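3.2 Collection with hand-held grippers

Demonstrations were recorded in the Mumari workshop with several operators working at the same time. Tables were covered with white sheets printed with a black grid.
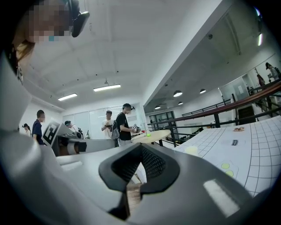
Figure 4. Gripper fingertip pad during a shared session, with a gridded sheet at right.

We kept 700 demonstrations from 3974 attempts. In the two-handed task, a small round object is held between both grippers - markers on the cubes give the pose of each hand. Trials longer than 105 seconds were dropped.
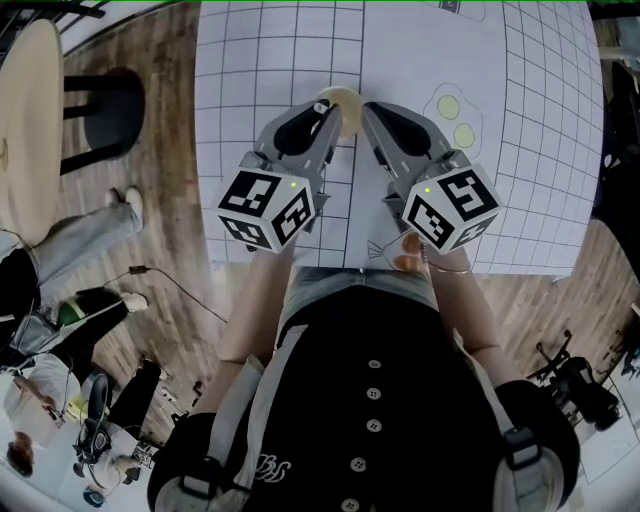

Whitfield, commenting on the draft, asked whether the grid helps the policy at all, and would like to see 10 trials on a plain-coloured cloth before the claim stays in. These trials are reported in Section 4.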